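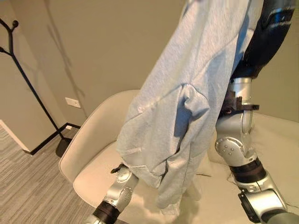 The Household Handling Program at Mirkska is recruiting teleoperators to record examples of everyday garment work for its learning system. Operators guide a pair of robotic arms through short tasks in furnished rooms, and each completed attempt is stored as one example. Clothing makes up the largest share of the current task list. A knit top held up over a chair, with its hem crumpled on the seat and deep folds across the body, is typical of the material the system must learn to handle, and applicants should expect to spend much of each session on items of this type. The collection plan for the present phase calls for 1,654 accepted examples.

Position: Teleoperator, Garment Tasks (part-time, fixed term)
Location: Mirkska, Distden site
Openings: 6
Applications close: 22/11/2022

Duties

Operators will carry out assigned tasks from the written task sheet, including lifting, turning, hanging, and folding clothing, and moving items to and from furniture. Each attempt is to be recorded from start to finish without interruption. Failed attempts are kept and must be marked as such in the session log. Operators will also reset the room between attempts, enter a short written label for each example, and report any fault in the arms or controls to the shift lead before continuing.

Training is provided on site and is paid at the regular rate. New operators complete 200 practice attempts before their recordings are considered for the main collection. Practice recordings are reviewed individually, and written comments are returned to the operator.

Requirements

Applicants must be at least 18 years of age and authorized to work at the Distden site. Steady use of both hands is needed, along with normal or corrected vision. Applicants should be able to follow written instructions in English and keep accurate records. Previous experience with robots is not required. Experience in laundry, tailoring, retail clothing, or a similar field will be viewed favorably.

Terms

Appointments run through the end of May and may be extended subject to funding. Sessions include scheduled rest breaks. Recordings are held by Mirkska and shared with its project partners, Prestico and Morelli, under the terms of the participation agreement, a copy of which is supplied before appointment.

How to apply

Submit a completed application form and a one-page statement of availability to the program office, Room 335, quoting the position title. Incomplete applications will not be reviewed. Shortlisted applicants will be invited to a practical session at the Distden site.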